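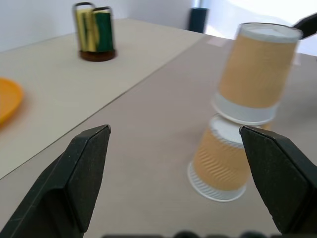
Paper cups, tan with white bands. Keep a stack handy, see tip 4.

Odds and ends for the kitchen and the shed, October lot

Quick one this time, paint is drying on the back door and I've got maybe an hour. Same as always, take what's useful, skip the rest.

1. Stuck jar lids. Wide rubber band round the lid, then twist. If that fails, hot tap over the lid for a bit, dry it, try again. Don't bang it on the bench. I chipped a Sasaki jar that way and they don't sell the small ones any more.

2. Smelly chopping board. Coarse salt, half a lemon, scrub, leave ten minutes, rinse. Stand it on its edge to dry. Flat on the bench it stays damp underneath and warps. Oil it when the colour goes dull. Food grade mineral oil, not olive, olive goes off and you will smell it.

3. Burnt pot. Bicarb, enough water to cover the black bit, simmer, cool, wooden spoon. Twice if it's bad. Not on aluminium, it goes dark.

4. Paper cups. Cheapest thing in the shed. Uses so far:
mixing a bit of two-part glue (unwaxed if you can get them)
seedlings, poke a hole in the bottom with a skewer
screws and washers when you take something apart, one cup per step, write on the side
touch-up paint, so you don't have to cart the whole tin up the ladder
bacon fat, let it set then bin the lot
Don't leave turps in one overnight. Went through the bottom and took the finish off my shelf.

5. Bench joins. If your benchtop is in two peices the gap collects crumbs and then it collects ants. Old toothbrush, warm soapy water, dry it properly with a hair dryer on low, then a thin bead of clear silicone. Masking tape each side first. Pull the tape while the silicone's still wet or you'll lift the edge. Leave it a full day before you wipe it down.

6. Drawers that stick. Candle stub along the runners. Still sticks, check for a screw working its way out at the back. Usually is one.

7. Rust on hand tools. White vinegar overnight, steel wool in the morning, rinse, dry straight away, wipe of oil. My Werkham plane iron came up almost new after 31 hours, forgot it was in there. Wouldn't go that long on purpose.

8. Measure the shelf before you buy the tubs. Mine is 635 mm and the tubs from Givwood came up 39 mm too long in a row. Door wouldn't shut. Had to take them all back, with the labels already on.

9. Labels. Masking tape and a pencil. Marker fades near the window, pencil doesn't. For the freezer put the tape on before the container goes in, it wont stick to frost.

10. Grease on the rangehood filter. Sink of the hottest water you've got, good squirt of dish liquid, half a cup of washing soda. Twenty minutes. Gloves on. Check it's not bare aluminium first, the soda will mark it, so just use dish liquid for those.

11. Dull scissors. Fold some foil over a few times and cut through it. Takes off the burrs. Not a real sharpen but gets you through the wrapping paper.

12. Tea stains in mugs. Bicarb on a damp cloth, rub. Done.

A few people wrote in after last time about the Trultard hinge trick. Yes it works on the fridge cupboard too, matchsticks and wood glue in the old screw hole, snap off flush, let it dry, screw back in. Longer screw if the door's heavy.

Next time: squeaky floorboards, and what to do with a colander that's lost a foot. Send yours in through the contact page. Off to check the paint.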